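전시 부스 마감재 조합에 관한 실습 보고서

분류: 학생 프로젝트 > 실내디자인 > 결과 보고서
최종 수정일: 2018년 11월 2일 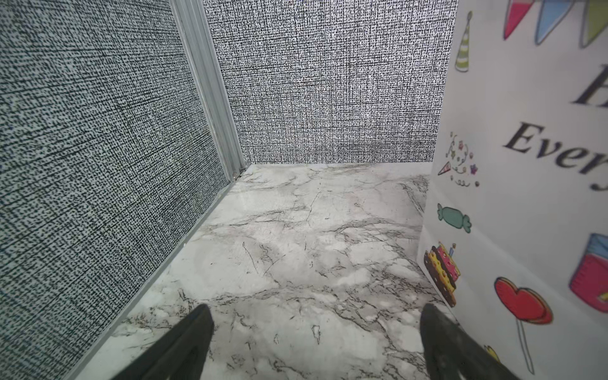
그림 1. 벽면 마감과 알루미늄 모서리 기둥, 대리석 무늬 바닥

1. 과제 개요
본 보고서는 실내재료 실습 과목에서 베르예(Berge) 조가 수행한 소형 부스 마감 과제의 결과를 정리한 것이다. 조원은 이둔 솔베리, 아폴리나르 폰세, 히셀라 수니가이며, 지도는 솔베이그 달그렌 강사가 담당하였다. 과제의 목적은 서로 다른 무늬의 표면재가 한 공간에서 만날 때 경계부를 어떻게 처리할 것인지 검토하는 데 있다.

2. 마감재 구성
왼쪽 벽에는 옅은 청백색 바탕에 검은 점과 짧은 선이 촘촘한 회색 직물풍 무늬를, 뒷벽에는 거친 리넨을 연상시키는 흑백 무늬를 적용하였다. 두 면은 같은 계열로 보이나 뒷벽이 더 밝게 읽힌다. 오른쪽 패널은 매끄러운 흰색 면에 생일을 주제로 한 다채로운 장식이 인쇄되어 있다. 바닥은 회색과 짙은 먹색 줄무늬가 불규칙하게 갈라지는 흰색 대리석 무늬로 마감하였다.

3. 경계부 처리
왼쪽 벽과 뒷벽이 만나는 모서리에는 세로 골이 있는 은색 알루미늄 기둥을 두었고, 왼쪽 벽 하단에는 폭이 좁은 알루미늄 걸레받이를 둘러 바닥과의 경계를 정리하였다. 다만 기둥 밑동과 바닥이 닿는 부분에 작고 어두운 틈이 남아 있어 보완이 필요하다.

4. 비용 및 의견 조사
재료비는 예산 813크로네 중 504크로네를 사용하였다. 같은 과목 수강생 13명에게 의견을 물은 결과 9명이 직물풍 벽과 대리석 무늬 바닥의 조합에 긍정적으로 답하였다. 반면 뉠 바클룬드 학생은 바닥 줄무늬와 뒷벽의 대비가 모두 강하여 시선이 분산된다고 지적하였으며, 조에서도 이 의견을 타당하다고 판단하였다.

5. 향후 계획
1월 재심사 전까지 모서리 틈을 실란트로 메우고, 뒷벽은 무늬의 밀도가 낮은 시트로 교체한 시안을 추가로 제출할 예정이다. 오른쪽 패널의 인쇄면은 현행대로 유지한다.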